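Retavus Owners Club – minutes of the October members' meeting

The meeting was opened at 19:10 by Telmo Campos, who was in the chair and also took these minutes. The minutes of the previous meeting were read and accepted with one correction: the Pludollow dealer gives club members a discount on brake parts only, and not on tires as was written.

1. Model news

The chair reported on the new Retavus hatchback, the Idutari, which is now at the dealer in Pludollow. Two members have already driven it. They found the steering lighter than in the old model and the rear seat more comfortable for adults. The trunk is smaller, because the spare wheel came back under the floor. One member said that he prefers this, as the repair foam did not help him at all when he had a cut in the tire on the highway.

There was a question if the Idutari will come with a manual gearbox. The dealer told us that it will, but only with the smaller engine. He could not give a month. The chair will ask again when he collects the brochures.

2. Sales of the sedan

The importer's letter was read to the members. It says that 3,141 sedans were sold in the country since the model came out. Some members expected more. It was discussed whether the sedan will be continued, and opinions were different. The letter says nothing about it – we should not write on the club page that the car is ending until there is an official word.

3. Timing belt

Several owners of the older engine asked again when the belt has to be changed. The service book and the dealer do not say the same interval. It was agreed that the club recommends to follow the shorter one. Bhatt garage offered to do the belt and the water pump together for 900, parts included, if the booking is made through the club. Members who want this should write to the chair before the end of the month. The offer is not valid for the diesel. 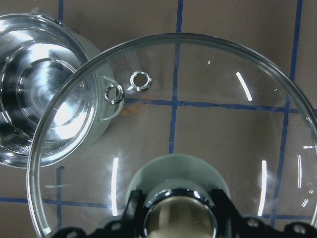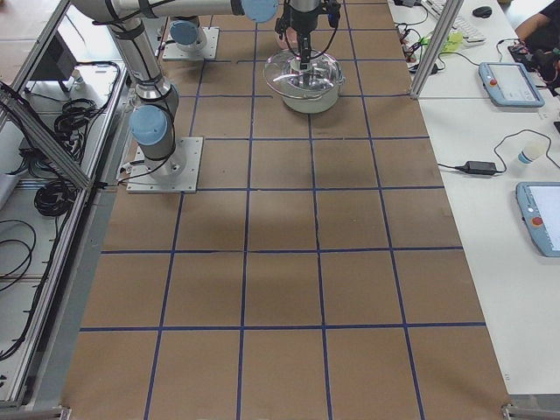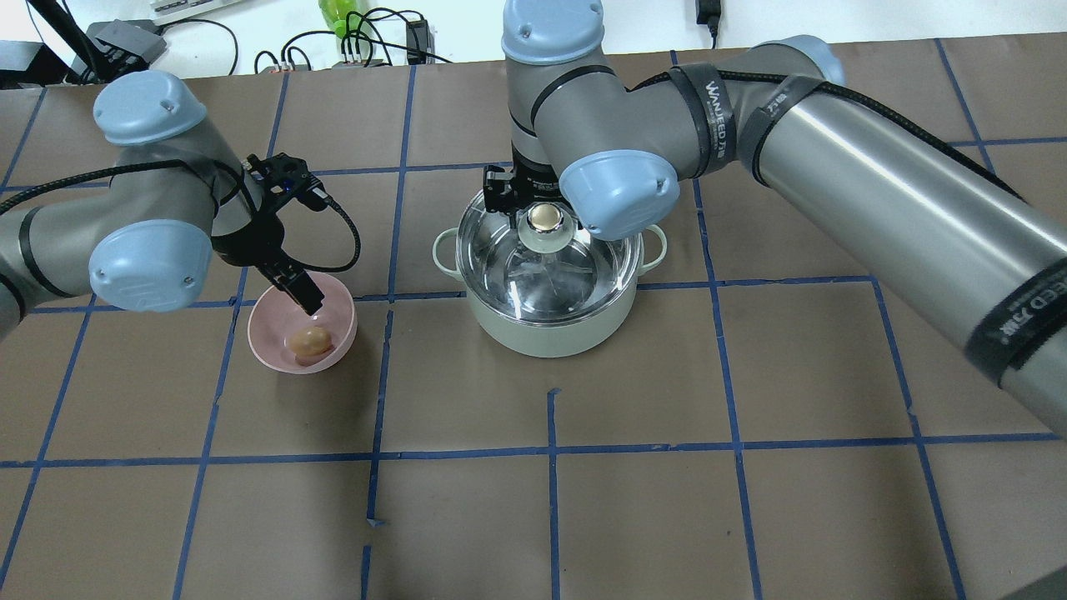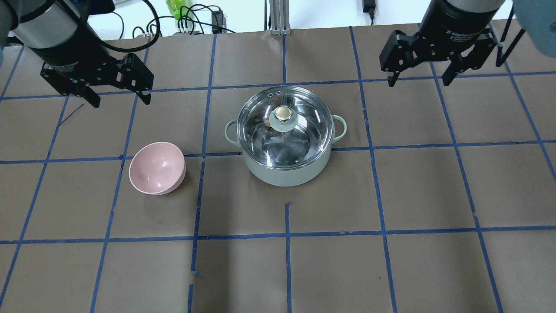
The table with the blue tape grid.

4. Autumn drive

The route was approved as proposed: from the dealer's parking lot to the lake by the old road, with a stop for coffee after the bridge. Around 30 cars are expected. Drivers are asked to come with a full tank, as the gas station near the lake is closed for repairs. Please keep distance on the hill and do not overtake other club cars. If the group is separated at the traffic lights, the first cars will wait at the next village.

It was asked if cars of other makes may join. Agreed: yes, but they drive at the back and park on the grass side.

5. Parts shelf

The club still has two front bumpers, one left mirror and a box of window switches. The mirror was promised to a member who did not come to take it. If he does not answer by the next meeting, it will be offered to the others. Prices stay the same as in spring.

6. Other matters

The club stickers are finished. A new order will be made in white only, since the blue ones lost their color in the sun.

A member asked for help with a rattle from the dashboard of his sedan in cold weather. Two others had the same noise and solved it with felt behind the glove box. They will send him the instructions.

The date of the next meeting will be sent by email. The meeting was closed at 20:45.

Minutes: Telmo Campos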